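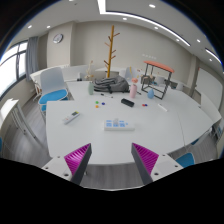
What is a teaching gripper?
A teaching gripper is a tool that a person holds by hand to show a robot how to pick things up. It has two fingers that face each other, and a small camera that records the work.

The Nudia kit, made by Wutow, is a teaching gripper for school and library clubs. It is offered to groups with members aged nine and up, and an adult must be present at every session.

How does it work?
When you squeeze the handle, the fingers close. The camera saves what it sees, and a computer stores each try as a short recording. A robot can later learn from many recordings of the same task. One is never enough – the first set supplied with the kit holds 797.

Why is the picture round?
The camera has a very wide lens. It takes in the table, the walls and even the ceiling lights at once, and straight lines look bent.

What can you pick up?
Everyday things are best. A marker, a bottle or a small box will each need a different grip. The ribbed pink wedges on the fingers are the parts that touch the object.

What is in the kit?
Each kit has one gripper, a charging cable and 14 task cards. Siham Geagea wrote the cards, and Fadi Awwad tested them with a class of 19 students. A session takes around 14 minutes per card.

How can a club borrow one?
Ask your teacher or librarian to contact the Praren lending desk. Kits for the fall term may be reserved from April.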